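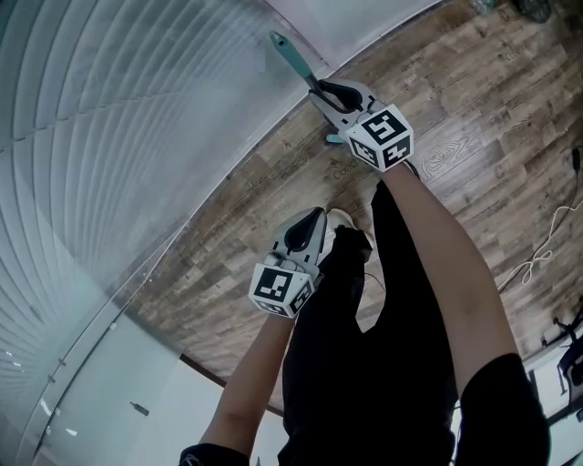
Two grippers over the wood-grain floor, teal handle in the upper one.

Ticket: Height map has visible steps after batch export, single export is fine
Product: Drallurik, desktop version, with Jodia export add-on
Status: Solved, waiting for confirmation from support
Priority: Normal

Original report

Hello,

I have a problem with the height output of my graphs when I export them with the Jodia add-on. In the 2D view of Drallurik the height is smooth. When I export one graph by hand, the file is also smooth. But when I use the batch export from Jodia, the same graph gives a file with steps in it, like the lines on a paper map for mountains. On the color and the roughness I cannot see any difference.

The project is called Carhuamaca. It is a library of ground and stone materials for a client, Mamside, and they use the height for real displacement in their renderer, so the steps are very visible on large soft shapes. On small details like gravel you almost cannot notice it.

There are 375 materials in the library. I did not check all of them by eye, I opened 40 from different folders. All the soft ones have the steps.

What I have set:
Output format of the graph: 16 bits per channel, absolute
File type: PNG
Color space for height: raw
Batch preset: my own, saved from an older project

Could you please tell me if this is a known problem, or if I have a wrong setting somewhere? 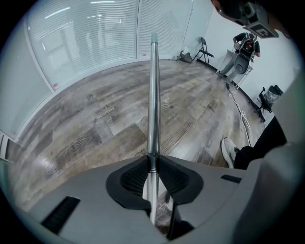

Chrome rod with the black rubber boot at its base.

Update 1

Support asked me to test with a new empty graph. I made a simple gradient, connected it to one output with the usage "height", and exported it in both ways. By hand: smooth. Batch: steps. So it does not depend on my materials.

They also asked if the preview in my image viewer can be the reason. It is a good question, because my viewer shows only 8 bits. I loaded both files back into Drallurik and put a levels node after each one, with the contrast very high. The file from the manual export stays smooth, the file from the batch has clear bands. So the data in the file is different, and the viewer is not guilty.

Update 2

Some more tests, all of them with the gradient graph.

TIFF in place of PNG: same steps.
EXR: no steps, but the client cannot read EXR in their tool at the moment.
Other output size, 1024 and 4096: same steps, only larger or smaller.
GPU engine changed to CPU engine: no change. I restarted the program after changing it.
Add-on removed and installed again: no change. My presets came back by themselves after the installation, so I think they are stored in a different place than the add-on.

This last thing gave me an idea. I did not use my own preset but the default preset of Jodia -- and the steps were gone.

Update 3

I compared the two presets side by side in a text editor. They are almost the same, but in mine there is a line for the bit depth in each output group, and for height it says 8. In the default preset this line says "from graph". In the window of the batch export this value is not shown anywhere, or at least I could not find it, also not when I open the advanced part.

I believe that the old version of Jodia wrote the number into the preset when I saved it, and the new version still respects it without telling the user. My preset had 6 output groups and all of them had the fixed number. For color it does no harm, and I understand now why I saw the problem only on the height.

What I did to fix it:

1. Closed Drallurik completely. If it is open, it writes the old preset again when you quit.
2. Made a copy of the preset file.
3. Replaced the number with "from graph" in all groups.
4. Started the program, selected the preset again from the list, and exported the gradient.

The gradient is smooth now. I then exported one folder of the real materials and it is also good there. The full library is running this evening.

My questions which are still open:

Is it possible to show the bit depth in the batch window? Even as gray text which cannot be edited, it would help a lot.

Is it safe to mix "from graph" and a fixed number in the same preset? For the masks I would like to keep 8 bits because of the file size.

Update 4

The export of the library is finished, no errors in the log. I checked two of the worst materials (a sand dune and a worn stone step) with the levels test and both are clean. The height files are larger than before, as expected.

I keep the ticket open until I have an answer on the masks. Thank you for the fast help.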